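Gripper pads, again

I changed another set of finger pads this week, so you are all going to hear about it. Sorry to the two people who come here for the sourdough.

Quick catch-up for anyone new. I look after the hand-held grippers at Lundham – the pairs a person wears on their hands and works like big slow tongs, with a camera on each one so the arms can learn from it later. We run them at numbered stations. Station 4 is mine, or at least my name is on the sheet, so when something squeaks or peels or comes loose there, I'm the one who gets the message.

And the thing that peels is always the pads. The housings barely mark. The screws hold, the threaded inserts hold, I've had to redo one insert in all the time I've been here (my own fault, I leaned on the driver). But the soft black stuff on the inside of the fingers takes every single grab, and boxes are the worst. A box with a hard rim catches the pad at the top corner, lifts a tiny flap, and then every grab after that pulls the flap a bit further. You can practically hear it.

My logbook says the last set at station 4 went 579 grabs before I wrote "tatty" next to it. The set before that got a lot further, but that was mostly soft toys and sponges, so it hardly counts. I used to write "worn" for everything, and then I'd look back and have no clue what I'd meant. Now I have a scale. Fine, fuzzy, tatty, stop. Cyril Mottram, who had this job before me, thinks four words is too many and that you should change pads when they annoy you. He's been at it longer than I have and his pads do look nice.

Anyway, the swap. It takes me 13 minutes a hand now, and it used to take most of a morning.

Unplug first. I know, but I once did a whole left hand with the cable still in and it kept dragging the gripper off the edge of the bench. Then the finger blocks come off, two little screws each, and I put the screws in a bottle cap and the bottle cap somewhere my elbow doesn't go. I do one finger at a time so I can look at the other one when I forget which way round it goes. (I still forget. The blocks are handed and they look identical until you've put the wrong one on.)

Peeling the old pad is the satisfying part. If you're lucky it comes away in one long strip. If you're me it comes away in crumbs, and you get to spend the rest of the time rolling old glue off with your thumb. I've tried a plastic scraper and I've tried a hair dryer on low, and the hair dryer wins easily. Wipe it down, let it dry properly, go and get a coffee.

The new pads I cut from sheet. We were buying them ready cut from Josari, and they were lovely, but 200 pads go faster than you'd think and somebody upstairs noticed. Now I have a roll from Purves and a steel rule. The one trick I've got is to cut them a hair short of the housing. Any overhang is a flap waiting to happen, and all the worst pads I've peeled off had an edge hanging past the plastic. I also nip the top corners round with nail scissors, which looks silly and has helped a lot.

Press it on, clamp it with a bulldog clip, leave it for 30 minutes. Then both blocks back on, close the fingers and look at the gap against the light. If you see a wedge of daylight, one block is sitting crooked. Back off the screws, squeeze the fingers shut, tighten up again while they're held together. I check the camera view last, mostly to see that both fingertips are sitting where they should and I haven't left a thumbprint on the lens. I have left a thumbprint on the lens.

What I'd like to try next is a pad with a thin fabric face, which a friend at Flulell swears by. She says it slides a little on shiny plastic, so it may be hopeless on boxes and handles, but I've got an offcut in my drawer and I'm going to stick it on the spare pair and see. If it lasts, I'll write it up. If it falls off in May like the last clever idea, I'll probably write that up too.

For the people who asked what "tatty" looks like, and what the station looks like with the grippers on:
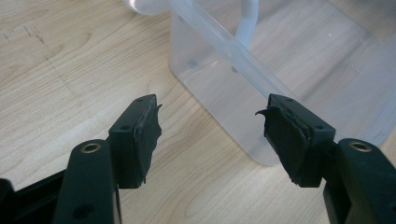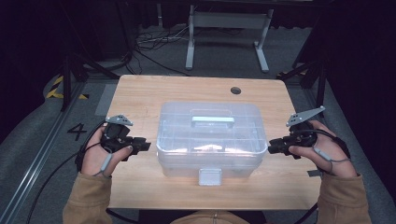
Pads up close in the first one, both hands either side of the storage box in the second.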